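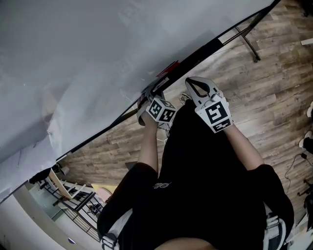 **Category: Printing > Drivers & queue**

**Ticket:** Large-format printer keeps dropping jobs after page one
**Opened by:** Jaxon Boychuk, Somham front office
**Status:** Open, waiting on vendor

Hi all, me again! The Koden plotter on the second floor is back to its old tricks. I send a multi-sheet job, the first sheet comes out great, and then the queue just sits there saying "Spooling" until I give up and cancel it. Small jobs go through fine. My test file is the Eltville site plan (13 sheets, 300 dpi) and it fails every single time.

Stuff I've tried so far:

- Restarted the plotter, then the print server, then my laptop, then all of them again in a different order (hey, it worked last spring)
- Swapped the network cable and moved to the other wall port
- Deleted the queue and added it back with the newer driver
- Printed from Li's machine under her login – same thing, stuck after sheet one

**Update, same afternoon**

Got into the server log with Li's help and it's a mess in there. There were 1,573 old spool files in the print folder, some going back to November, and a bunch of them were zero bytes. I stopped the spooler, moved the whole lot to a backup folder (didn't delete anything, promise) and started it up again. The site plan got to sheet 5 this time before it hung! So that's progress, I guess?

The log line right before it stops is always this one:

`job held: device not ready (timeout)`

But the panel on the plotter says Ready the whole time, so one of them is fibbing.

**Update, 23/12/2021**

Turned off two-way communication on the port, and bumped the timeout up while I was in there. Two full sets came out with no hang – woohoo! Then the third one stuck on the last sheet. Argh. I've sent the log and the driver version over to Koden support and they want a firmware number, which I can't find anywhere in the panel menus. If you know where it's hiding, please yell.

Workaround for now: print one sheet at a time from the PDF, and wait for the light to stop blinking before you send the next one. Slow, but it gets there. Please don't delete the backup folder till I've heard back from them.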